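Started a trial of the Drurneo home tidying service in my living room on May 17, 2019. A two-armed robot, a base, and a monthly plan. Posting notes as I go.

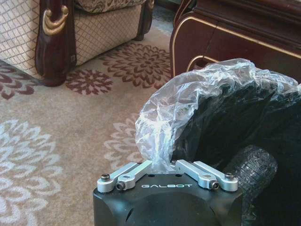 What does the plan cost?
It's 228 a month with a 2 month minimum, and setup is included.

Setup took longer than the booklet says. You map each room, then tag the furniture in the app. The app is called Cudia and it's fine — slow to load, easy to read.

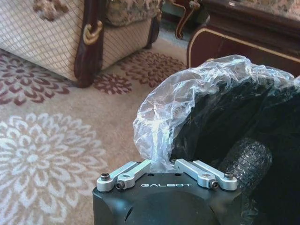 Drurneo sells the grippers as the part that matters most. I looked at Ustance first and their hand was bulkier. I wanted something that could handle trash chores. Thin clear plastic is a fair test for metal fingers, and so is working low down next to chair legs on a patterned carpet.

The other one on my list was Jakab. More than 300 a month, and you supply your own tablet. I crossed it off for the price.

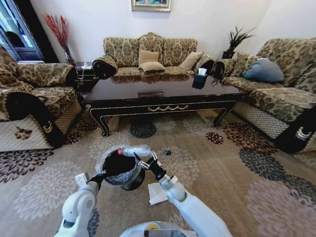
You also don't need a tablet with Drurneo, a phone will do. Support answers by email only. I'd like a phone line at this price. Keeping the plan through December, then I'll decide.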